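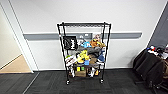

The rack at Jundaddale, second shelf from the top.

The fault came in at 19 minutes past two on Wednesday. Unit 1434 had stopped in front of the toy rack with its arm half raised and would not answer.

Antonina Mykhailiuk drove over from the Grellel office. Fatemeh Daneshvar met her at the door with her wrist wrapped in a dish towel.

"It let go of the bear and closed again," Fatemeh said. "I had my hand in there."

"Did you press stop?"

"Twice."

Antonina pulled the battery and read the log on her laptop. The first stop had been received. The second had been received. After each one the arm had gone back to its last job, which was to tidy the second shelf.

She called Lamptey and read him the lines.

"Put down operator error," he said.

"She pressed stop."

"Put it down for now."

Antonina looked at the form for a while. In the box marked cause she typed: stop command received, not obeyed. She sent it, then went to find her car keys and take Fatemeh to get an X-ray.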